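Subject: Re: [shared-kitchen] Reheating food in the Vodside rooms

On Thursday Moynihan wrote:
> Our tenants ask if they can have a small oven in the common
> room and not only the microwave. The electrician is not against
> it, but I am worried about the fuses and about the cleaning.
> How do you do it in Orken? Is there a written rule?

Hello all,

We have a written rule in Orken, one page, and I can send it to anyone who asks. The most important part is the electricity. Our old kettle takes 2,000 watts and the small oven takes over 1,000, so we do not allow both on the same extension cord. In fact we do not allow any extension cord now. Each appliance has its own wall socket, and the kettle is on the other side of the room. 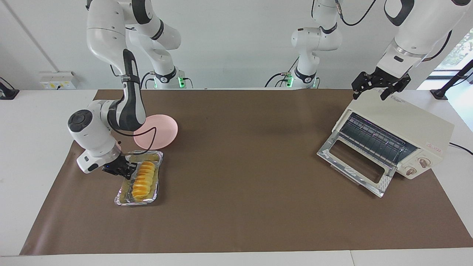

Cleaning was the longer discussion in our house. At first we had a list of names on the door, and people signed it without cleaning anything. Now each tenant brings what he or she needs and takes it away after. A foil tray is good for this, and a large sheet of brown paper over a white table, as in the picture, is my own preference – crumbs go away together with the paper. Zirkley house uses a plastic cloth, but somebody must wash it, and then you have the same discussion again.

About the hours: we close the kitchen at 10 in the evening. The smell of cheese goes up the stairs, and the family on the second floor has a baby. In July we had also a complaint about the window, but this is solved.

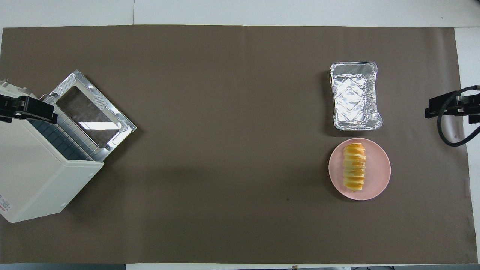 Toaster oven with the door open, brown paper on the table.

For the money, we collect 4 euros per month from each tenant and we keep 100 in reserve for repairs. It was enough last year. I would not make a separate meter, as Moynihan proposed before, the work costs more than the electricity.

One question from my side: does your insurance ask for a fire blanket in the common room? Ours does, but the text is not clear to me if it must hang on the wall or can be in a drawer.

Best regards,
Vesna Vukadinović
Orken house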